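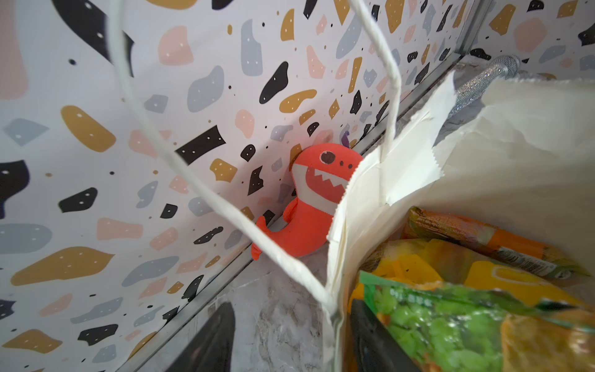
Do the names of building trades' materials survive once the trade itself has left a town?

They survive very well, and in Jakutcombe they have mostly gained new meanings on the way.

Figure 4. Panels with a terrazzo print in black, mustard-brown, pink and grey-blue, meeting at a grey metal corner strip.

4. Old words in new kitchens

The Workgate glossary, kept by the clerks of a builders' yard on the edge of Jakutcombe, holds 1369 entries. It was never meant for linguists. The clerks wrote down what customers asked for, next to what the yard sold them, so that a new starter could match one to the other without having to shout across to the back office. For anyone interested in how words drift, it is a treasure, and we were delighted to be given the whole thing, including the pages with tea on them.

Of these entries, 132 name a material by a word that once belonged to a particular craft. We looked at each in turn and asked whether customers still used it for the older product, for a newer product with a similar look, or for both. Most fall in the last group. "Slate" is the clearest case. It may mean split stone, a grey tile, a paint colour, or (in one splendid entry) any roof the customer wishes were more expensive. "Marble" behaves in much the same way, and so does "terrazzo", which began as a word for chips of stone set in a binder and ground smooth, and now serves just as happily for a printed pattern (Figure 4).

To hear the words in use, Ionuț Anghel recorded conversations with 49 speakers through one November, mostly in the yard's front shop between opening and half past ten, when the tradespeople come in and are in a talking mood. Nobody was asked for a definition. Speakers were invited to describe a room they knew well, and the words came up by themselves, often with a story attached. One retired plasterer spent a quarter of an hour on his aunt's front step, and we would gladly have listened for longer.

What struck us first was how little confusion there was. Dictionary makers tend to treat a word like "terrazzo" as a puzzle to be solved by adding a second sense, and the Sandu word list does just that, with a neat little "b" in the margin. Speakers hardly seemed to need it. A person talking about a station hall meant the floor; a person talking about a splashback meant the look. When two people did talk past one another, they mended it in a turn or two with small, handy additions such as "real", "proper", "effect" or "the wipe-clean sort". These additions turned out to be the liveliest part of the recordings.

"Proper" deserves a note of its own. Older speakers used it of how a thing was made: a proper floor was one laid by hand. Younger speakers used it of how convincing a thing was, so that a printed panel could be "proper terrazzo" if the pattern was a good one. The two uses sat side by side in the same shop, sometimes in the same conversation, and caused no trouble at all. We had expected at least one argument.

The second finding concerns word families. Once a craft name has moved over to a look, it starts to take endings freely. We heard "terrazzo-ish", "slatey" and a wonderful "marbledy", used with complete confidence by a kitchen fitter and repeated without comment by his customer. None of these appears in the glossary, whose clerks preferred nouns, and only "slatey" is in Sandu. The Dritoreo recordings, made among tilers a generation earlier, have no such forms for "terrazzo", though they do have several for "slate". That fits the idea that a word must first lose its tie to a single product before people feel free to play with it.

A word of caution about the glossary itself. An entry tells us what a clerk thought worth writing down, and common words may have been left out for the very reason that everyone knew them. "Brick", for instance, is missing altogether. We come back to these gaps in the next section, where the spellings in the margins give us a second way in.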